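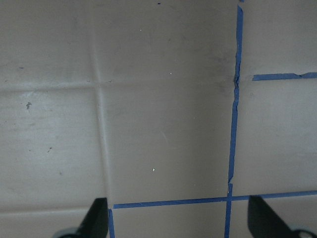
Figure 1. View from the wrist camera, with the gripper open over the taped work surface.

Teaching a Pick-and-Place Task by Hand and by Remote Control
Project report, Robotics Laboratory course
Submitted November 8, 2018

1. Introduction

In our course each group had to choose one way to program a robot without writing the movements line by line. Our group chose to compare two ways. In the first way, a person holds the arm and moves it through the task while the robot records its joints. In the second way, the person does not touch the arm but drives it with a hand controller and looks at the wrist camera picture on a screen. We call them "hand guiding" and "remote control" in this report.

The task is simple on purpose. The robot must take a small block from one cell of a grid and put it down in another cell. We wanted a task which every student can do after a short practice, so that the difference comes from the method and not from the skill of the person.

2. Equipment

The arm is a six-joint Rasmont training arm with a two-finger gripper. The fingers are black and become narrow at the tip. This shape is good for small blocks, but it also means that a small error in the turning of the wrist is enough to push the block away. A small camera sits at the wrist and looks toward the fingertips. For remote control we used the Hullico hand controller. All recordings were stored with Flatuler, a program written by students of an earlier year, and we changed it only a little so that it saves the camera picture together with the joint angles.

The grid is made with blue painter's tape. We put the tape by hand and we did not use a ruler for all the lines, so they are not perfectly straight. In Figure 1 the long line leans a little, its edges are ragged in several places, and near the lower crossing one piece of tape overlaps another. At first we wanted to make it again more carefully. We decided to keep it, and the positions of the cells were measured with the robot itself, by touching each corner with the closed gripper.

The surface has also its own seams, which divide it into large panels. They are faint and they do not follow the tape. For a person this is no problem, but our first line-finding program took some seams as grid lines. After we let it search only for the blue color, this happened much less.

3. Method

Each demonstration started from the same arm position, with the gripper open. The operator received the start cell and the goal cell on a paper card. A demonstration was finished when the block was released and the arm was lifted. If the block fell outside of the goal cell, the recording was marked as failed but it was not deleted.

During October we recorded 231 demonstrations in total. Of these, 212 were good enough to use. The others had missing camera pictures or were stopped by the safety limit of the arm. Every operator made 8 practice runs with each method before the real recording began.

For playback we used the nearest recorded demonstration and shifted it to the new start and goal cell. This is not an advanced learning method. It is easy to check, and when it failed we could find the recording which caused the failure.

4. Observations

Hand guiding was easier to learn. Most operators understood it in the first minute. The weak point is that the hand of the operator is often in front of the camera, and the arm shakes a little when the person changes the grip. These small shakes are also recorded and come back in the playback. We smoothed the joint data, but too strong smoothing made the fingers come down beside the block.

Remote control was slower -- a single demonstration took around 20 seconds longer -- but the camera pictures were clean. The difficult part was height. From the wrist camera it is hard to judge how far the fingertips are from the surface, and the operators usually stopped too high, looked again, and went down in small steps. Some of them said that the tape helped, because its lines look wider when the gripper gets lower.

The light was a problem for both methods. Some parts of the surface look brighter and have a sheen, and other parts are darker. We set the color limits of the tape finder again several times for this reason.

5. Problems and changes

The largest delay was in the data and not in the robot. The camera clock and the joint clock were not the same, and we noticed it late. The Daneshvar library has a function to match two time series, and with it we could repair the older recordings. If we did the project again, we would test this on the first day.

We would also record the turning of the wrist more carefully. In remote control the operators preferred to move in straight lines and they turned the wrist only at the end, when the fingers were already low.

6. Next steps

We plan to mix both kinds of recordings: the rough path from hand guiding, and the last part above the block from remote control. The playback program must then join two paths without a jump in speed, and this part is not written yet.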